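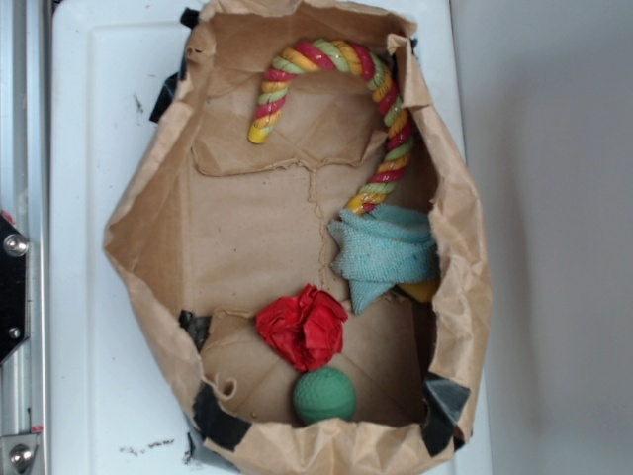

Bag, rope toy, blue towel. March.

Utodside workshop, entry for the cooling loop, second attempt

Started just after seven this morning with the kettle and a very cold hangar. The job is still the coolant loop for the fuel cell stack on the Brudari, and I'm writing this up properly this time, as Edvin Nordin has told me (nicely!) that my last entry was three lines and a drawing of a pump.

Where we'd got to: the stack itself is fine on the stand. It comes up to power, it holds, it shuts down without any fuss. What we can't do yet is get rid of its heat at low airspeed. On the ground with the propeller turning slowly there's hardly any air going through the radiator, and the stack outlet creeps up and up until the controller gets nervous and starts pulling the power back. In the cruise it ought to be lovely. It's the taxi and the first bit of the climb that give us grief.

Yesterday's run was cut short by the controller at 108 degrees on the hot-side probe, which none of us believed. A stack like this one would be thoroughly unhappy well before that. I had the probe out first thing and stuck it in a mug of hot water next to the good thermometer, and it read high, then low, then high again when I wiggled the lead. So that's a bad crimp in the connector behind the firewall and a number we can all forget. I've cut it back and remade it, put a bit of sleeving over it, and tied the lead down so it isn't swinging about next to the pump any more. Wiggled it again, rock steady.

The good thing about a silly reading is that it makes you look at everything near it. With the panel off I found the return hose had a flat spot where it goes round the lower engine mount tube. You can feel it better than you can see it. I reckon it had been squashed since we moved the pump inboard in the autumn, and all that time I'd been blaming the radiator (sorry, radiator). Swapped it for a formed elbow and a short straight piece, which puts one more clamp in the loop than I'd like, but the run is so much kinder.

Then filling and bleeding, which took the rest of the morning and most of my patience. Notes for whoever does it next:

Tail up on the trestle first. With the tail down you get a bubble in the top of the stack manifold and it will sit there all day.

Fill slowly from the header tank with the bleed screw open, and keep a rag under it.

Use the deionised stuff out of the sealed drums and nothing else. The half-empty one by the door has been open for I don't know how long, so I've written DO NOT USE on it in big letters.

Run the pump in short bursts, 5 seconds on and then a rest. Listen for the gurgle moving along. When it goes quiet, top up and go again.

Check the conductivity before you close up. If it's climbing, flush and start over, tedious as that is.

I had to do the whole thing twice. First time round I'd left the tail on the floor. Yes, I know, see note one. 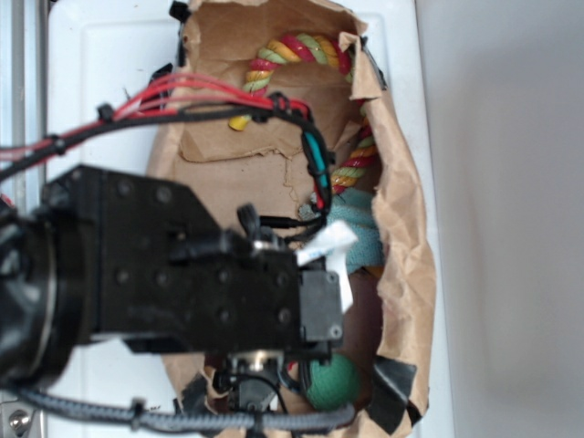 5 min read

Afternoon. Frøydis Viklund came across with the new scoop from Çınar and it's a beautiful bit of work. It's wider in the mouth than ours and the lip has a much fatter radius, and the diffuser behind it opens out so gently that you'd swear it wasn't opening at all. We'd asked for something that would make the most of the prop wash and I think they've understood the problem better than we have. It wanted a little filing at two of the fastener holes and then it went straight on. I was so pleased I made everybody come and look at it.

Ran the stand-in test at half past two. Aircraft chained down, brakes on, chocks in, fire bottle out, Edvin on the laptop, me in the seat, Frøydis outside with the headset. Purged the hydrogen line, leak check with the sniffer along every joint, then again along the tank end because I never trust myself the first time. All quiet.

Brought the stack up to idle and let it warm through. Then taxi power, and we sat there. And sat there. After eight minutes the outlet had levelled off, properly levelled off, a dead flat line on Edvin's screen, and he did a thumbs up through the side window with a biscuit in his mouth. Last week we couldn't hold that setting long enough to finish a conversation!

Went on up to climb power. It rose again as you'd expect, and it was still rising when I brought it back, but far more slowly than before. I didn't want to push it on a fresh hose and a fresh connector. Shut down by the checklist, purged, had a good look round. One weep at the new clamp, a single drop hanging off the bottom. Nipped it up half a turn and wiped it dry.

What I can't tell you is which change did it. We altered the hose and the scoop on the same day, which is bad manners in an experiment, and Frøydis said so. She'd like to put the old scoop back on for one run so we know what the elbow gave us by itself. I grumbled a bit (it's an hour of fasteners) but she's right, and the people who read our reports will ask exactly that. So old scoop tomorrow, same power steps, same time of day if the weather plays along.

Other bits, so I don't lose them:

Pump current was a touch lower than in the previous runs at the same speed. Fits with the hose being less strangled. Edvin is pulling the logs.

The battery contactor clicked twice on start-up. Could be the precharge timing, could be me being heavy-handed with the switch. Keep an ear out.

Presudus rang about the second radiator core. It's made, it's being pressure tested, and they'll send it when they're happy. I asked for the test sheet to come in the box this time.

The inverter coolant is on its own little loop and I haven't touched it. It looks low in the sight tube. Top up before the next run.

Need more of the small hose clamps, the ones with the rolled edge. We're down to 2.

If the old scoop run goes as I think it will, I'd like to ask for the taxi trial, only up and down the grass side, no faster than a brisk walk to begin with. Edvin wants a proper sit-down about the hydrogen quantity on board before that and he's drafting the card tonight.

Hangar locked, tank valve shut and tagged, chargers off. Torque wrench is back in its drawer, and the 8 mm socket is still missing.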